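Vatico Training Center, Vinumville
Gallery: Control Station Assembly

The control station assembly course at the Vinumville center introduces participants to the small electrical components found on nearly every piece of industrial equipment: push buttons, selector switches, emergency stops, and the contact blocks that sit behind them. The course is offered to apprentices in their first year and to maintenance staff from member companies who wish to refresh their skills. This page presents the workbench used for the course, together with notes on the parts and the way they are arranged.

The course was developed by Vlastimil Hrnčiar and Duygu Ekinci and moved to its present room in September. It draws on an earlier program at the Tarska center, where participants worked from loose parts in cardboard boxes. The Vinumville version uses shallow plastic trays, which keep round components from rolling and allow an instructor to see at once what has been set out.

The benches

Each bench has a carpeted work surface. The carpet protects button faces from scratches and holds an enclosure steady while its fittings are being tightened. Trays in two colors are issued at the start of a session. By custom, participants agree on the purpose of each color before they begin, and the agreement is written on the bench card. Some groups separate parts to be installed from parts that have been removed. Others sort by function, with stop controls kept apart from start controls.
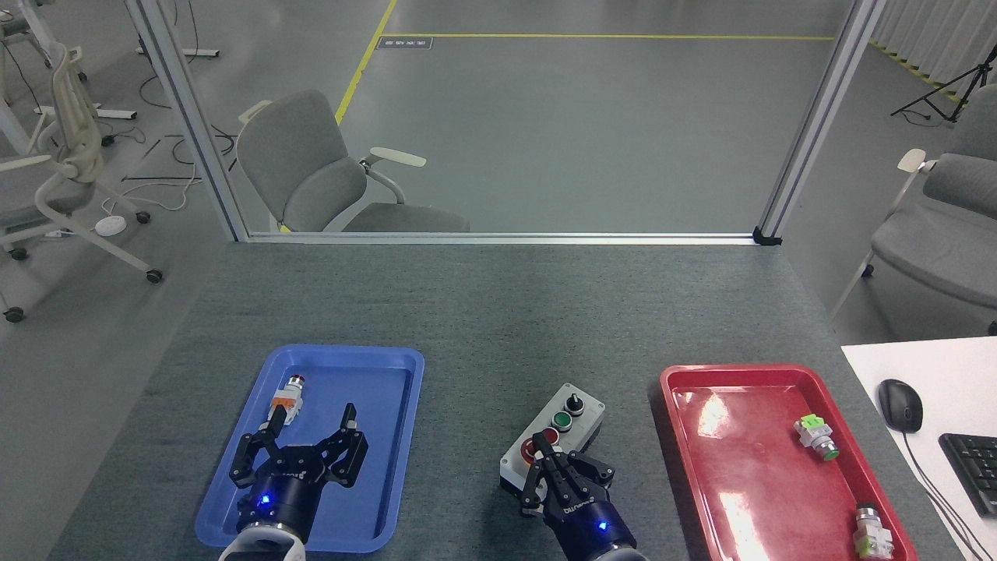 Control box and push-button components on the carpeted bench, with blue and red trays.

The control box

The box is light gray and carries a black rotary selector switch, a green push button, and a red mushroom-style emergency stop. Participants learn to identify each control by its shape as well as its color. The mushroom head of an emergency stop is made to be struck with the palm of the hand, and it should be recognizable to an operator who is looking elsewhere.

Components are fitted in two stages. The head, or operator, is mounted through the panel and secured. The contact block is then attached behind it. Participants are asked to seat the block by hand and to check its alignment before any screw is tightened. Dulce Jaramillo, who teaches the evening group, has prepared a one-page sheet on this step, available at the front desk.

Contact blocks and their colors

Contact blocks are commonly color-coded so that the type of contact can be told at a glance. Green is widely used for normally open contacts and red for normally closed. Shades differ among manufacturers, however, and participants are instructed to read the markings on the block and to confirm with a meter. A block should never be chosen by color alone.

The center keeps 200 push-button components in its teaching stock. At the last inventory, 197 were found to be in working order. The remaining parts were set aside for the fault-finding unit, where a worn contact has its own use.

After the session

Parts are returned to their drawers by type, and each tray is wiped before it is stacked. Control boxes are stored with all fittings in place. A box with an open hole in its panel is to be tagged and handed to the instructor. Keyboards and mice on the adjoining desks may be left where they are.

Visits and acknowledgments

The assembly room may be visited by appointment. Groups are limited to 4 persons per bench, and closed shoes are required. Schools planning a visit are asked to write to Nazmiye Karakaya in the program office, giving the age of the students and the time of day preferred. Morning visits end at 11:30 a.m.

The center thanks the Groen Foundation for its grant of $1,000 toward replacement components, and Vsevolod Sydorenko for his review of the bench cards. Photographs on this page may be reproduced for teaching purposes with credit to the Vatico Training Center.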